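Requesting police stop and search records for your area

Anyone can ask a police force for the information it holds on stops, searches and use of force. The steps below are the ones used for the Pindermont requests and should work for most local groups.

1. Check what is already published. Many forces release monthly files. Download these first and note which fields are missing, as the gaps will form the basis of your request.

2. Fix the period and the area. Ask for one calendar year and one named district. A request that covers a whole force over several years is more likely to be refused on cost.

3. List the fields. Ask for date, time, street or ward, object of search, outcome, self-defined ethnicity and officer-defined ethnicity. Ask for the two ethnicity fields separately.

4. State the format. Write "CSV or spreadsheet, one row per search". Otherwise you may receive a scanned table.
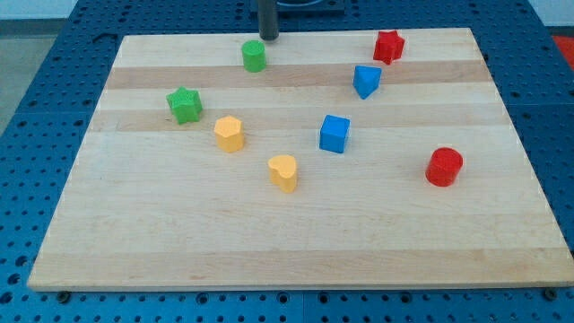 Board in pale and darker strips on a blue perforated workbench.

5. Send the request by email and keep the acknowledgement. Enter the reference number and the date received in a log.

6. Clean the file. The Pindermont file arrived with 1044 rows. Remove duplicates, then mark blank ethnicity entries as "not stated". Do not delete them.

7. Work out rates. Divide the searches for each group by that group's resident population and multiply by 1000. Where a group has fewer than 40 searches, give the count and leave out the rate.

8. If the request is refused, ask for an internal review in writing. Quote the reference number and offer a shorter period, such as February only.

Keep the original file unaltered in a separate folder and do all work on a copy.

Last updated 31 January 2023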